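Project report for the Travel and Hospitality course, spring term. My topic was how first-time visitors find their way around Burnavden once they step off the bus, and what the town could do to make that easier.

## How I came to this topic

I grew up two towns over, and for most of my childhood Burnavden was the place we drove through to get to the lake. Then last year I took a summer job at the Juvivard, the little hotel at the bottom of Sever Street, and for the first time I spent whole days with people who had picked Burnavden on purpose. They had come for the old mill, or the market, or an aunt who used to live here, and almost all of them stopped at the front desk sooner or later with the same kind of question. Where do we go first? Is the mill open? Is there a map?

We did have a map. It was a photocopy of a photocopy, and the river had gone so gray that one lady took it for a highway. I drew over it in blue pen so many times that summer that I could probably still do it with my eyes closed, and when Professor Meléndez asked us to choose a local question for our term project, I had mine before she finished the sentence.

## What I did

The work had two parts. The first was a short paper questionnaire that I handed out at the bus shelter and in the hotel lobby, and got back filled in by 139 people. It asked where they had come from, how long they were staying, what they wanted to see, and how they had found it (or not found it!). I left a big blank box at the bottom, and I am so glad I did, as the best material in the whole project came out of that box.

The second part was a walk. I asked 19 classmates and friends who didn't know the town to start at the bus shelter and get to the mill without using their phones. I walked a little way behind with a notebook and tried hard to keep my mouth shut, which anyone who knows me will tell you was the most difficult part of the term.

Everything was done between January and the end of spring break. That means my visitors were off-season visitors, and I'd expect the summer crowd to be younger and to have more children along. I come back to this further down.

## What visitors told me

The place people most wanted to see was the mill, followed by the market hall and then the river path. That matches what the town puts on its brochure, so the brochure is doing its job. The trouble is where the brochure lives. It sits in a rack inside the town hall, and the town hall closes at noon on several days of the week. Visitors who arrive on the afternoon bus find a locked door with a friendly poster on it.

Most people told me they simply asked somebody. They asked the bus driver, the bakery, us at the hotel, or a man walking his dog. I was a bit surprised at how much they enjoyed it. One woman wrote, "Got lost, met three nice people, bought a pie." Another visitor wrote that he had been given directions to "where the shoe store was," and he wanted me to know that this is no help to a person from out of state.

There were grumbles too, of course. The most common was restrooms, which I hadn't put a single question about, and which filled up that blank box at the bottom more than anything else. After restrooms came benches, and after benches came the market hours, which are different on the door, on the brochure, and on the website. I went and checked all of these myself, and the visitors are right.

## The walk to the mill

Of my 19 walkers, 16 reached the mill. The other ones ended up at the lumber yard, and I can see exactly why. Where Sever Street splits there is a brown sign with an arrow, and the arrow points between the two streets as if it couldn't make up its mind. Nearly everyone slowed down there. Some went back to read the sign again, and a few crossed over to see whether there was something on the other side of it.

Once people got past the split, things went well. The sound of the water helps, and so does the chimney, which comes into sight by the second corner. The walkers who had been nervous started chatting again at that point, and I noticed they began to look into shop windows. I think that's worth passing along to the business owners. A person who isn't sure of the way doesn't stop to shop.

## What I would suggest

I talked these ideas over with the hotel manager and with the lady at the market office, and I've tried to keep to things a small town can pay for.

1. Turn the sign at the Sever Street split, or replace it with two signs.
2. Put a weatherproof brochure box at the bus shelter.
3. Mark the public restrooms on the map, and put them on the map in large print.
4. Agree on one set of market hours and print the same ones everywhere.
5. Give the bakery and the hotel a stack of the good map, and ask them to say when they run out.

My own favorite is the brochure box. I priced a few and they cost less than the printing of the brochures themselves. I had also dreamed up a painted footprint trail from the bus to the mill, but the market office told me, very kindly, about what the snow plows do to sidewalk paint, and I let that one go.

## What I would do differently

I would start in the fall, to catch the leaf-watchers, and I would ask for help with the typing. I'd also add a question about traveling with a stroller or a wheelchair. The curb by the bakery is high, and I only thought about it on the last walk, when one of my friends was pulling a suitcase and had to lift it up with both arms. The summer visitors are missing from all of this, as I said, and if next year's class wants to pick up the project, I'll gladly hand over my forms and the route notes. They are in a shoebox and in pretty good order.
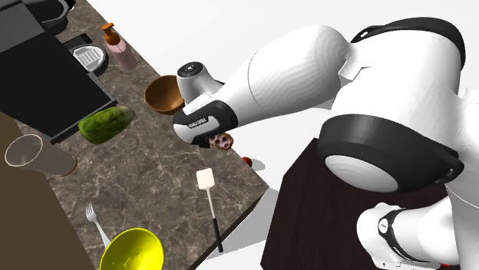
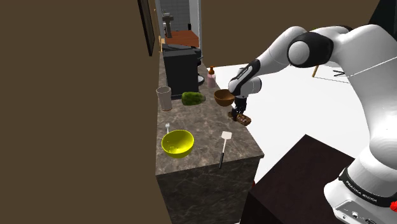

**Gopinath Nadar**

## Thanks and sources

Thank you to Professor Meléndez, who read the first draft when it was twice this long and told me so gently. Thank you to everyone at the Juvivard for letting me leave a box of forms on the front desk, and for reminding guests about the pencil. My walkers were wonderful sports, and I still owe the lumber yard group a coffee.

The town brochure and the market leaflet were picked up at the town hall. Website hours were read off in the same week that I copied the ones on the market door. All visitor comments are quoted from the forms, with spelling fixed in a couple of spots, and I kept names off the forms from the start. A clean copy of the questionnaire can be had from me at the hotel, where I'm back on the desk from June.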